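Best way to learn car sketching for concept design?

Jelasness
I'm hooked on concept cars and want to draw my own coupe by February! My side views look fine, but in perspective the wheels always go wonky. Any tips?

Jérémie Tessier
Love this! Draw the wheels first – ellipses, loads of them, before any bodywork. I filled 14 pages and it clicked.
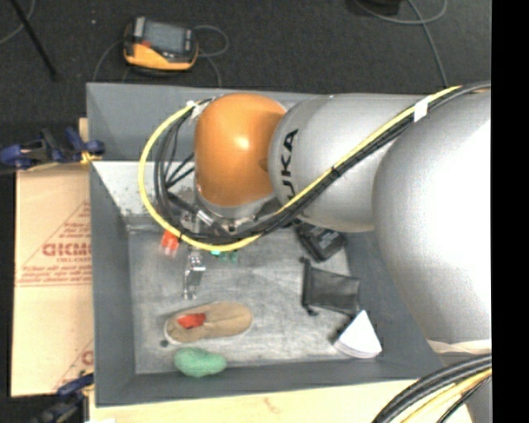 Then run the centerline over the hood and roof, and hang the fenders off it. So much fun once it flows!

Aubert
Trace photos for a bit.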